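26 Feb 2019

Second draft of the storage annex went to Anum Tanoli at noon. It covers lockboxes, cable locks and trigger locks for handguns kept in homes inside the Zarkent town limits. The ordinance text itself is not mine and I have not been asked to comment on it. The annex has to say what counts as a locked container, and it has to say it in a way that a patrol officer and a defense lawyer will both read the same.

The definition in the first draft was "a secure container incapable of being opened without a key, combination or other credential." Tanoli returned it with one word circled: incapable. She is right. Any container can be opened with enough time and a pry bar. A statement that strong makes every box on the market noncompliant, and the first contested citation would say so.

Replaced with a performance test. The container is closed and locked, unloaded, on a bench. It is pushed, pulled and dropped from counter height. It is then struck on each face with a rubber mallet. It passes if the lock does not release and no opening appears that is wide enough to admit a child's finger to the trigger. That last clause took most of the morning. I wanted a probe diameter. We have a probe from the toy safety work in the old lab, but I don't have the drawing for it and I don't want to cite a number I can't trace. Left a blank with a note.

Bench work in the afternoon. Three products on hand: the Dumuvent biometric box, the Gundorura cable lock, and an unbranded steel box with a four-digit wheel. The Dumuvent unit was run for 200 open and close cycles with one enrolled finger. It refused the correct finger 19 times. All refusals cleared on the second attempt. For the ordinance this is irrelevant, because a refusal fails safe. For an owner at night it may be the only figure that matters, and I expect it will come up at the hearing. I recorded it on a separate sheet so it does not get mixed in with the pass criteria.

The same box was dropped on the hinge corner. Lid stayed shut. Dropped on the latch corner, lid stayed shut but the battery door came off and the reader went dead. The backup key still worked. The backup key is a tubular type and the lock behind it is soft. I did not attempt to pick it. Bypass by tool is outside the test and I would like to keep it there.

Mallet test on the unbranded box: it opened on the second strike to the top face. Repeated with the box relocked and turned around, same result. The latch is a sprung hook with very little engagement, and the lid flexes enough to carry it past the catch. I bent the hook inward with pliers to see what it would take to fix. A small amount is enough. The maker saved a few cents of steel. Put the box back on the shelf with a red tag.
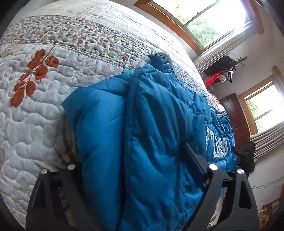 Does a cable lock meet the draft standard if the gun is not inside a box?

It meets the standard when the cable passes through the action so that a round cannot be chambered, and when the lock body needs a key or combination to release. A cable run through the trigger guard alone does not qualify.

I wrote that pair out for the handout after the third phone call on the same point. The handout is to be two sides of one sheet. Tanoli wants the legal language off it completely and I agree, although somebody upstairs will want it back on.

The Gundorura lock did better than I expected. Vinyl sleeve over braided steel. Hung 18 pounds from the shackle overnight with no creep that I could measure. Bolt cutters go through it in one bite, which again is tool bypass and goes in the notes only. The key turns in both directions, and on the sample I had, the key could be withdrawn with the shackle seated but not locked. That is a real defect for our purpose. An owner could pull the key, see the shackle in place, and walk away from an open lock. I tried it ten times and it did it every time. I don't know if it is the design or the sample. Ordered two more through the Siu Street store, paying retail, so that nobody picks them out for us.

Added a clause: the key or other credential shall not be removable unless the lock is fully engaged. Then realized it would exclude every keypad box, since a code is not removed from anything. Rewrote it as applying to keyed locks only. Then found that the Dumuvent box has a keyed backup, and the clause would catch that too, which is fine, because its key is held until the cam is home. I checked.

Cost came up again. The budget line for the giveaway program is enough for 700 cable locks or a much smaller number of boxes. My view, which I put in writing, is that cable locks should go out first. They fit most of what people own, including long guns, and they ship flat. The argument against is that a cable-locked handgun can still be carried off, and theft from homes and vehicles is half the reason the ordinance exists. Both things are true. The annex does not have to settle it. I listed what each type does and does not prevent in a plain table and left the choice to those who vote.

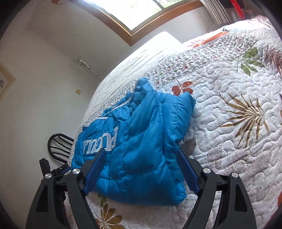
This page was last changed in October.

Vehicles are the part I have left to the end. The draft treats a locked glove compartment as a container. I do not think it should. Tried the mallet test on the glove compartment of the pool sedan, with permission, and stopped after the first strike because the door had dropped open on its damper. A trunk is different. A trunk with the cabin release disabled holds up well, but on most cars the release is not disabled and the seat backs fold. So the wording would have to reach seat backs, and by then it is a page long and no officer will read it at the side of the road.

Proposed wording: in a vehicle, the container must itself pass the bench test and must be attached to the vehicle structure by a cable or bolt. No mention of glove compartments, consoles or trunks. If a compartment passes, it passes. Sent this separately from the rest so it can be thrown out without taking the annex with it.

Short exchange with Tanoli late in the day on the phrase "within immediate control." The ordinance exempts a handgun that is being carried or is within the owner's immediate control. She asked for a distance. I said arm's reach is a distance and that a number in feet would be litigated to the inch. She said arm's reach would be litigated too. We left it. It is in the ordinance and outside the annex, and I have enough blanks of my own.

Items open tonight:

Probe diameter. Find the old drawing, or measure the probe itself and write down who measured it and with what.

Drop surface. I used the concrete floor by the loading door. The draft says "a hard surface." Should say concrete, and give a minimum thickness.

Batteries. Nothing in the draft says what a powered lock does when the battery dies. It must stay locked. The Dumuvent unit did, by pulling the pack with the box shut. One sentence will cover it.

Temperature. I have no cold data on any of the three. The Dumuvent box could go in the lab freezer overnight if I can clear the sample trays out of it.

Number of samples per model. One is not enough, as the Gundorura key shows. I would ask for three and settle for two.

Re-read the first page before leaving and found "shall" and "must" used for the same thing in adjacent lines. Changed all to "must." Saved as draft three, no other edits, printed one copy for the binder.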